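Why I gave up on liquid body wash

February 2023

I have been meaning to write this one since last June, when my sister came to stay and left half a suitcase of toiletries in my bathroom. Five bottles of body wash! One of them smelled like a pie. I used them all up because I can't stand throwing things out, and by the end of it I knew I was going back to bar soap for good.

I grew up with bar soap. My grandmother kept hers in the linen closet, tucked between the pillowcases, so the sheets smelled of it and so did you by morning. She let the bars sit in there for months before she'd unwrap one. She said they lasted longer that way, and she was pretty stern about it if you went and took a new one off the shelf.

So anyway, I've been doing the same. My closet is much smaller than hers and I've had to share the shelf with the vacuum bags, but it works fine. The whole upstairs hall smells good now — my husband says it smells like a hotel, which I'm choosing to take as a compliment.

The main complaint I hear about bar soap is the mush. You know, that slimy puddle in the bottom of the dish. I had it too, until I got a dish with proper ridges from the Villca stall at the Dallum market (3 dollars, and the guy threw in a scrub brush). Tip the bar up on its side after your shower and it dries out between uses. When it gets down to a sliver, wet it and press it onto the back of the new one. Leave it overnight and they stick.

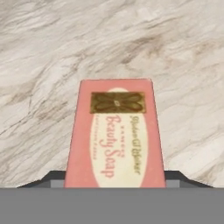

The other thing I love is how easy soap is to travel with. It doesn't leak on your sweaters and it doesn't have to go in the little plastic bag at the airport. I cut a bar in half with a kitchen knife, wrap it in a washcloth, and off I go. I did five days at the lake with half a bar and brought some home!

My neighbor Keir Kerr makes his own, and he's been trying to get me to come over and learn. I'm tempted, but the lye makes me nervous and I know what I'm like with a hot pot. Maybe in the spring when we can do it out on his porch. He gave me a lavender one at Christmas that I still haven't opened. It's in with the pillowcases.

Next week I'll get back to the curtain project, I promise. I finally found the right lining and I only need to hem 40 inches more of it.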